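Tenidside Wipe-Clean Tablecloth Fabric, sold by the yard

Home > Table > Wipe-clean cloth > Tenidside

Item 3276-T
From the Kudow mill range
In stock, cut to order

A tablecloth has one job, and most of them spend it in the laundry basket. Tenidside is a coated cotton made for people who eat at their tables every day, sometimes with children, sometimes with adults who should know better. Coffee sits on top of it. So does ketchup, until somebody wipes it off, and you can take your time deciding who.

The base is a plain woven cotton with a matte acrylic coating on the face. It has a soft drape for a coated cloth and doesn't squeak when you drag a plate over it. If you grew up with the shiny kind that stuck to your forearms in May and stayed stuck until school started, you may approach this one without fear.

We cut from the roll to the nearest inch. Your piece arrives rolled on a tube, never folded, after several years of letters from customers about creases. We read them all.

Patterns and colors

Tenidside comes in 15 colorways across 4 patterns: Plain, Ticking, Small Check and Windowpane. Plain is for people who own interesting plates. Ticking has narrow stripes running the length of the roll, so think about which way your table faces before you order. Small Check looks like a diner and we have stopped pretending otherwise.

Windowpane is a thin line grid on a solid ground, and it is our best seller by a margin that has hurt the feelings of whoever drew the other three. It comes in Oat, Brick, Navy and Pale Green.

Samples are free, up to 4 per household. They are big enough to spill something on. Please do.

Specifications

Face: matte acrylic coating
Base: 100% cotton
Weight: 333 grams per square meter
Roll width: 55 inches
Minimum cut: 1 yard
Edges: raw cut as standard, hemmed or bias bound on request
Care: damp cloth and mild soap; do not tumble dry, do not iron the face

Measuring up

Measure the tabletop, then add the drop twice, once for each side. People forget the second side. Eight inches of drop suits most kitchen tables. Ten looks more formal and will end up in somebody's lap. For a round table, measure the full width across the middle and let us know it's round in the order notes, otherwise you will get a very nice square.

If your table is wider than the roll allows, we can join two widths with a flat seam. We'll call before cutting, as a seam down the middle of a dinner is a matter of taste.

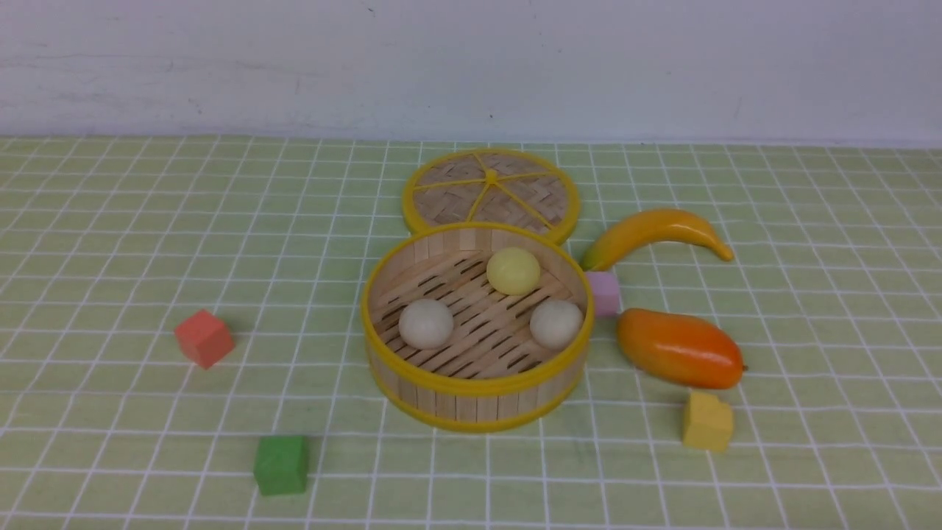
Choosing a color is where most orders stall. Strong grounds like Brick and Navy look terrific in the sample envelope and then start arguing with the food, particularly anything brown, a category that includes most of what people cook on a weeknight. Lighter grounds are easier to live with. Bamboo and pale dumpling-like balls look settled on light green with a thin white grid, and so would a pot roast, which needs all the help it can get. A dark cloth also shows flour and salt, and a light one shows soy sauce, so choose according to your sins.

Heat

The coating handles warm plates and serving bowls without complaint. It will not handle a skillet straight from the burner. Use a trivet or a folded towel under anything from the stove or oven, and put a plate under a steamer. We sell the Mansour cork trivet for this purpose, though a cork trivet from anywhere else works fine and we would sooner you bought that than wrote to us about a ring.

Hemming and finishing

The Clolton workroom hems to order. Raw edges won't fray, so hemming is mostly about looks. Bias binding comes in white, natural or a color close to the ground. Finished cloths take longer than raw cuts and can't be returned unless we've made a mistake, in which case we'll pay the postage and be suitably embarrassed.

Returns

Uncut samples may be kept. Raw-cut lengths can come back within 15 days if unused, rolled and free of gravy.

Holiday orders for hemmed cloths close 25th October. Raw cuts ship as usual after that.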